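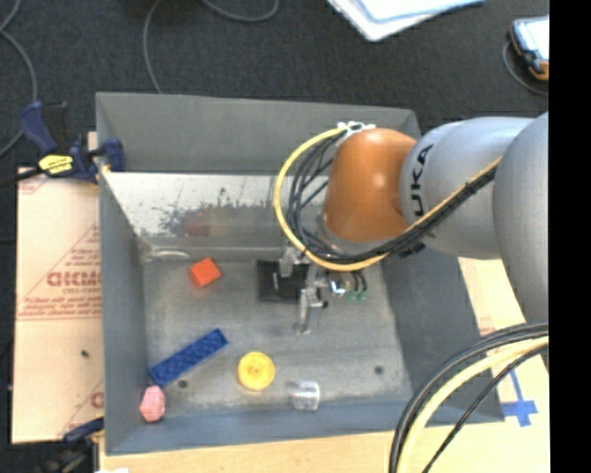 The grey metal bin with a few of the objects in it, including the red-orange cube.

Home | Projects | Reports | Contact

Jul 5, 2026
By Sarita Tyagi

Hello Annelore,

A quick one on the Emgate sorting bins before you go on leave! We've now got 28 of them out on loan, and your grant has covered 150 of the 941 small objects on our list so far (the rest are on order from Gezer). The big bins are wearing well – there are scuffs and pale patches on the floor of this one, mostly to the left and along the front, but I'm not fussed about that. I do like the sloping sides.

Spending is where we said it would be in February, apart from £54 extra for delivery. Could you let me know if that can come out of the Ralex money? I'll send the receipts over separately.

Sarita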